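Home | Issues | Swap Calendar | Write to Us | Subscribe

Children's clothes: what we learned from the May swap
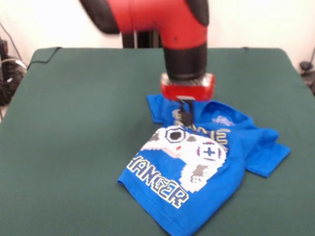

When my family moved here I had two suitcases and one baby who was growing very fast. A neighbor gave me a bag of clothes from her own son, and with that bag I dressed my daughter for almost a year. So I have a personal interest in the Grikwood swap, and I was glad when Harriet Nguyen-Tran asked me to write down how it went, even if it is now 22/09/2022 and I should have done it before the summer.

The May swap was the biggest one until now. We received over 40 bags. The most common sizes were for ages three to five, and the smallest amount was for ages nine and up. I think older children wear their things until the end, and then there is little to pass on. If you have trousers or jackets in the larger sizes, please think of us before the next swap.

Some words about the sorting. In the past we sorted by boys and girls, and then by size. Timo Görtz proposed to sort only by size, and it was much easier. Parents found what they needed faster, and the line at the door was shorter. We will keep this way.

Labels are still a difficulty. One brand writes the age, another writes the height in centimeters, and many labels are washed so often that you can read nothing. Jytte Brynjólfsdóttir made a measuring card from an old curtain – you put the shirt on it, from shoulder to hem, and you read the size. She will bring a second one for the October tables.

About stains I want to be direct but friendly. A small mark on the knee is fine, and children will make a new one anyway. Please do not bring clothes with broken zippers, or swimwear that has lost its stretch. Wash everything one time without perfume, as several children in our group have sensitive skin. Pajamas and rain clothes are always welcome, also a little worn.

What was left at the end went to the shelf at Dravaretti, the repair shop behind the post office. Gaetano Ferri lets us use the lower part until spring. You can come and take from there when the shop is open, and you do not need to bring something in return.

The fee for a table stays at 2 dollars, and bags can be left from 30 minutes before opening. If you want to help with folding, write to Harriet. Coffee is included, and the cake depends on who is baking.

Comments

Oddur H.: The sorting by size was a big improvement. Last year I went home with three left boots.

marla_k: Can we bring school bags too, or only clothes?

Harriet N-T: @marla_k Yes, bags are ok if the straps hold.

Petra: We have a box of winter jackets, ages 10 to 12. Will drop it at the shop.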